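Home | Program | Speakers | Slides & Notes | Venue

Speaker notes: What the arms did to our packing room
Jae-hoon Choo, Trirkano, Stevunton site

SLIDE 1. Title
Say hello, say thanks to Amedeo for the slot. Mention I ran the packing room before I ran anything with a plug on it, so I'm coming at this from the bench side.

SLIDE 2. Where we started
Kitting for mail order. Trays come down, somebody fills them from the baskets, somebody checks, somebody tapes. In June our heaviest day was 1,445 trays, all by hand. Ask the room: who here has filled trays for a full shift? (Wait for hands. There are always more than you'd think!)
Tell the wrist brace story. Keep it short.

SLIDE 3. What we were afraid of
Put up the questions from the first staff meeting, in the words people used. "Do I still have a Saturday shift?" "Who gets blamed when it drops something?" "Can I turn it off?"
Pause here. Those were good questions and we answered them badly the first time. Second meeting we brought the written shift plan, and that's when people started talking to us.
The answer to the last one is yes, anyone can, and you don't have to explain yourself afterward.

SLIDE 4. New jobs that came out of it
Cell lead: looks after two stations, decides what the arms take and what stays with people. Amedeo was our first one, and he still comes in at 6 a.m. to set up because he likes the quiet.
Teacher: shows the arms a new item. I love this job. It pays a grade above packing, and everyone who holds it came off the packing line. You want people who know how a thing likes to be picked up, and our packers have known that for years.
Tell them Van Beek sent a trainer for the first 200 sessions and after that we ran it ourselves.

SLIDE 5. At the station

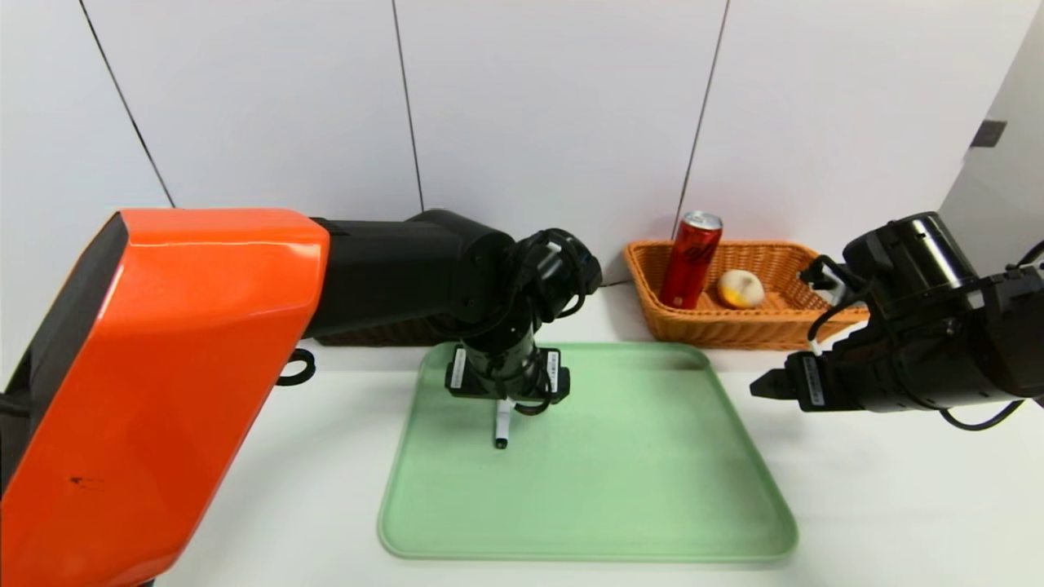

Teaching a new item is slow and it should be. Our packers start with one object and one tray, and they stay on it until the grip is boring. A marker is a lovely first item, thin and light, and you have to hold it upright over the tray and bring it down gently, tip first. Then we move on to the awkward stuff. Look in the wicker basket at the back: a drink can, and next to it something small, round and pale yellow. Two completely different grips, and any packer in this room can tell you why before I've finished the question. Let somebody answer. Give them time.

SLIDE 6. What got better, what didn't
Better: sore wrists, late finishes, the mood at the end of a shift.
Not better: noise. Also the break room is emptier because breaks are staggered now, and people miss each other. We're trying one shared lunch and I'd love ideas from the floor.
Zetach's scheduling screen: still confusing. Say so, they know.
Last count, 953 trays through the two stations in a day, with the rest done by hand, and hand packing is staying.

SLIDE 7. Questions
If it's quiet, ask Amedeo to talk about his first 100 trays. Contact card is on the back table, next to the sign-up for site visits.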